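Skullham Household Water Use Records: README

Version 3, June 2021

Summary
This dataset contains quarterly water meter readings for 2,101 residential properties in the Skullham service area. It was compiled by the Fjeld Centre for Regional Water Studies to support research into seasonal demand and leakage. Commercial and agricultural connections are excluded.

Contents
readings.csv – one row per property per quarter, in kilolitres
properties.csv – dwelling type, lot size band and suburb code
notes.txt – corrections made after the previous release

Collection
Readings were taken by utility staff and entered at the Bestby depot. Where a meter could not be reached, the quarter is coded as missing and no estimate is substituted. Some 300 properties changed meters during the study period; both serial numbers are retained in these cases.

Privacy
Street addresses and account names have been removed. Suburbs with fewer than 70 connections have been merged with a neighbouring suburb and carry the code LARON.

Known limitations
Rainwater tank use is not metered and will lead to an underestimate of garden watering in the older suburbs.

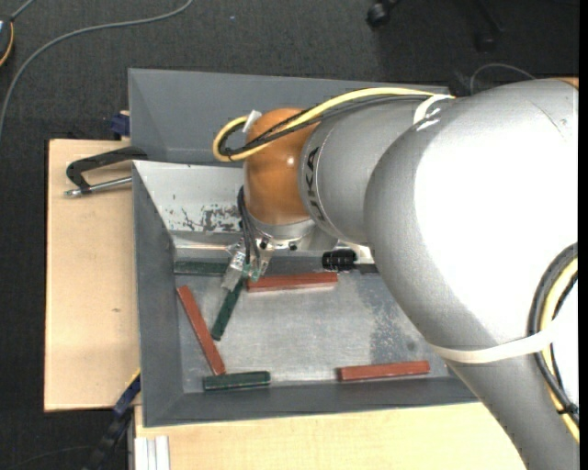

Lot size bands follow council rating categories, which were revised in July of the second year. Users comparing bands across that date should consult notes.txt.

Maintenance
The dataset is maintained by Tormod Tangen. Requests for corrections should be addressed to Trygve Hellström at the Centre, quoting the property code and quarter.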